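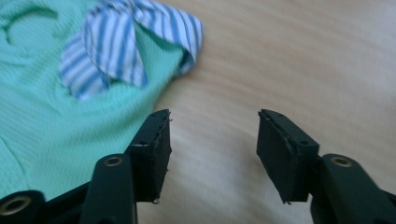 Mint green textured garment and folded blue and white striped fabric on the table.

Clubs > Clenerville > Ikstead Car Club > Minutes

Ikstead Car Club
Minutes of the general meeting, August 31, 2024

Chair: Darmawan Nugroho. Meeting opened with 28 members present. The July minutes were approved with one correction: the Plestard coupe belongs in the pre-1970 class.

Swap meet. Vendor spaces are set at 66, the same as last year. Ten are still unpaid and will be released if the fee isn't in by the next meeting. Pace Street will be closed to traffic from 6 a.m. The city permit has been received.

Show entries. 189 cars were registered at the July show. Several owners complained about the wait at the east gate. Moved and seconded to open both gates next year. Carried.

Judging. A proposal to split the truck class into stock and modified was discussed at length. Tabled.

Fall cruise. The route will go from Clenerville to the lake and back, with a lunch stop. Drivers should have a full tank at the start.

Other business. Dash plaques left over from July can be picked up from Darmawan. Dues stay at $28.

Meeting adjourned at 11:40 a.m.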